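The Second Life of the Office Computer

The loading dock at Vallell opens at 6:30 in the morning, and by 7 there is usually a truck backed up to it. What comes off the truck is what offices no longer want: desktop towers stacked on pallets and wrapped in plastic film, monitors standing in rows with cardboard between them, a bin of keyboards, and a smaller bin of things that did not fit anywhere else.

Vallell sits in a former carpet warehouse on the edge of town. It takes in used office computers, wipes them, repairs the ones worth repairing and sells them to schools, small businesses and families. What can't be sold is taken apart for parts and metal. It is not a charity, although people often think so and try to drop off microwaves.

A full pallet holds 20 towers. On the day I visited in May, a school district two counties over had cleared out a whole building, and the paperwork listed 238 machines. They would take most of a month to work through.

The first job is sorting, and it goes fast. A sorter looks at the model label, checks the case for damage and puts a colored sticker on the top. Green means test it. Yellow means it is too old to sell whole but has useful parts. Red goes to scrap. A good sorter spends less than a minute on each machine. The stickers are sometimes wrong, and there is a shelf near the test benches for machines somebody wants to argue about.

Age matters less than it used to. In the years around 2000, a three-year-old office computer was already slow, and a five-year-old one was close to useless. Programs grew quickly and the machines could not keep up. That has changed. A well-kept office desktop can now do email, spreadsheets, video calls and homework for many years after the company that bought it has moved on. Companies still replace them on a schedule, mostly for reasons to do with warranties and accounting.

The result is a steady supply of computers that work fine. The hard part is everything around them.

Storage drives come first. Every drive that enters the building is logged by serial number before anything else is done with it. Drives that will be reused are overwritten and then checked. Drives that fail the check are crushed in a machine in the back corner that sounds like someone stepping on a very large walnut. Customers who send in equipment get a list showing what happened to each drive, and some of them read it line by line. One law office sent a list back with a question about a single digit.

Then comes cleaning. Desktop computers pull air through themselves all day, and whatever is in the air ends up inside. Machines from carpeted offices have gray felt on the fans. Machines from bakeries have a fine paste. The worst are from workshops, where metal dust can settle on the boards and cause faults that come and go. Vallell charges more to take those.

After that, the testing. A tower is opened, the memory is checked, the fans are spun, and the power supply is measured under load. Most failures are simple ones. Memory sticks work loose in shipping. The small coin battery on the board runs down, and the computer forgets what time it is. Power supplies wear out, and in many of the older cases they can be swapped in ten minutes with one screwdriver.
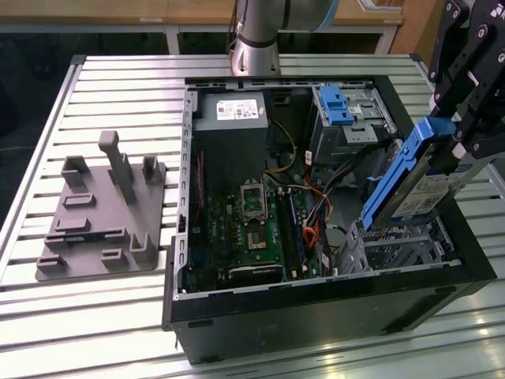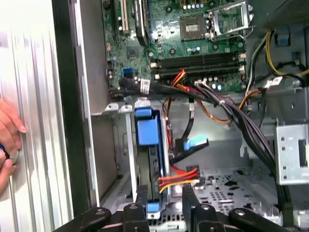
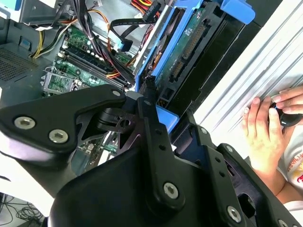
Newer machines are less friendly. Several makers have moved to power supplies in their own shapes, with their own plugs, so that a part from one brand will not fit another. Smaller cases have laptop-style parts packed close together. Some of the thinnest models have memory soldered to the board, and when that memory fails the whole board is done.

This is the complaint I heard most often, both at Vallell and at Sawatzky, a parts dealer an hour north that buys much of what Vallell strips out. Sawatzky keeps its stock on steel shelving in a long building without many windows. One aisle holds nothing but power supplies. Another holds plastic parts: drive rails, latches, front covers, the little feet that come off the bottoms of cases. The feet sell well. People lose them when they move.

The business of plastic latches sounds minor until one breaks. A cracked latch can keep a side panel from closing, and an office will not buy a computer with an open side. A new latch from the maker, if the maker still stocks it, may cost a good part of what the used computer is worth. At Sawatzky it costs a couple of dollars, and it comes in a small paper envelope with the part number written by hand.

Prices in this trade are low, and everyone in it watches them closely. A typical refurbished tower leaves Vallell for $104, with a keyboard and mouse. That price has to cover collection, labor, the drive work, a six-month guarantee and the machines that came in on the same truck and turned out to be worth nothing. Freight is the biggest worry. Towers are heavy for what they sell for, and a long haul can eat the profit on a whole pallet.

Monitors are worse. They break in transit, they take up room, and older ones have few buyers. Vallell now asks for a fee on any monitor past a certain age and turns some away.

Software is the other big question. A computer can be in good shape and still be dropped by the company that makes its operating system. When that happens, the price falls in a matter of weeks. Vallell installs a free system on some of these machines and sells them at a lower price, with a one-page sheet explaining what is different. Sales have been fair. Most go to people who already know what they are getting. Parents shopping for a child tend to want the same thing the school uses.

Schools are the best customers and also the slowest. A school may ask for a quote in the winter, get approval in the spring and want delivery in the last week of August, along with every other school. Vallell rents extra space in July to hold the finished stock. A regional reseller called Zivora takes much of what is left once the school year starts and sells it online in small lots.

What can't be sold in any form ends up at Losiso, which handles the metal. Steel cases are baled. Aluminum goes in its own bin, copper wire in another. Circuit boards are graded by type, and the older ones often bring more, having been made with thicker gold on the contacts. The plastics are the hardest to place. Clean, light-colored plastic has buyers. Black plastic is difficult for sorting equipment to read, and a lot of it still goes to the landfill.

For anyone with an old tower in a closet, the advice from the test benches is plain. Copy off what you want to keep. Sign out of your accounts. Find the power cord and tape it to the case, and if you know of a fault, write it on a piece of paper and tape that on too. Don't remove the drive unless you plan to destroy it yourself, and if you do remove it, put the screws back. Vallell goes through a coffee can of those screws every few weeks and has started buying them by the pound.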